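The Salt Road to Allomon

Hurow is a river town of the 13th century, and the new novel from Marchetti begins there on a Wednesday, when the ferry does not come. In 22 chapters we follow two brothers who carry salt to Allomon.

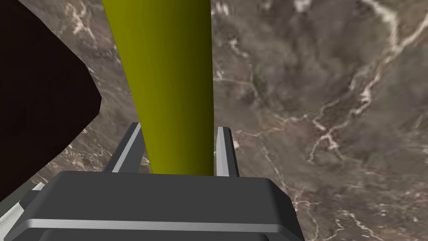 Yellow cylinder and grey gripper fingers.

The journey takes 19 days, and I enjoyed the slow part most.
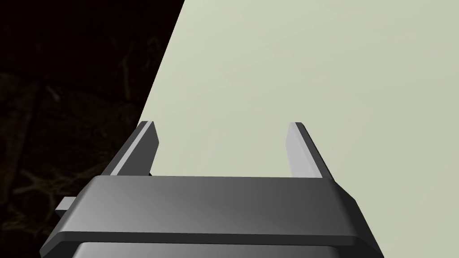
The brothers quarrel before the mountains. After this they are like the two dark fingers here, which lean towards each other with a wide gap between them. The last chapter, in the market of Forkia, is the best one.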